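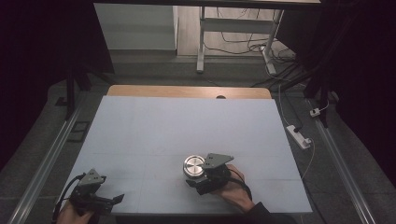

## Cutting mats, table protectors and the surface under your work

Most damage to a home worktable happens in the first month. A knife goes through a sheet of paper, a glue bottle leaks under a box, somebody sets down a mug. A flat board or mat over the top takes care of nearly all of it, and the table can go back to being a dining table at night.

### Picking a size

Measure the tabletop, then subtract a little at the back. A strip of bare wood along the far edge gives you a place to grip the board when you lift it, and it keeps any cord hole clear. If you use clamps, leave the same strip along one short side too.

Don't let a board hang over the front. Your forearms rest there, and the edge will dig in or the whole thing will tip when you lean on it. My own table has a 2-inch gap at the back and the front is flush.

### Keeping it from sliding

- Rubber shelf liner works under most boards. Cut it into strips and put one near each end. A full sheet traps crumbs.
- Double-sided tape holds better but can lift the finish off older tables. Try it underneath the table first and leave it on for 9 days.
- Small felt dots do nothing for sliding. They are for scratches only.

Wipe both surfaces before putting the board down. Grit between a board and a soft wood like pine will leave marks you can feel with a fingernail.

### Drawing guide lines

A light pencil grid saves time if you cut the same sizes over and over. Use a hard pencil (2H is fine) and a metal ruler, and press only enough to see the line. Start from one corner you know is square and measure everything from that corner. If you measure each line from the one before it, small errors add up, and by the far side you can be off by an eighth of an inch.

Don't use ballpoint. It transfers to fabric and paper, and it gets into the surface of plastic boards for good.

### Getting marks off

Pencil comes off with a white vinyl eraser. Pink erasers leave a smear on pale surfaces.

For red or pink marks from markers, fabric chalk or food coloring, go in this order and stop when the mark is gone:

1. Warm water with a drop of dish soap, soft cloth.
2. Baking soda and water mixed to a paste, left on for 8 minutes, then wiped.
3. Rubbing alcohol on a cotton swab, after testing a corner.

Skip acetone. It clouds most plastics right away and there's no fixing it. Scouring pads are nearly as bad – they take off the shine, and the dull patch picks up dirt from then on.

### Flattening a warped board

Large boards warp when they're stored leaning on a wall or left in a hot car. Lay the board on a flat floor with the bowed side up, cover it with a towel, and stack books over the high spot. Leave it overnight. A self-healing mat will usually relax after an hour in a warm room, but don't use a hair dryer or iron on it.

I had one go bad over the winter, and it took until February to notice that the radiator was the cause. It sits on the other side of the room now.

### Storage

Flat is best. Under a bed or on top of a wardrobe both work if nothing heavy goes on one end. If it has to stand, stand it fully upright against a side panel with a strap across the middle.

Erhan Kılıçarslan wrote in to say he hangs his from two skirt hangers in the hall closet. I tried it with a thin mat and it held. I wouldn't do it with anything thick.

*Last updated June 2, 2023*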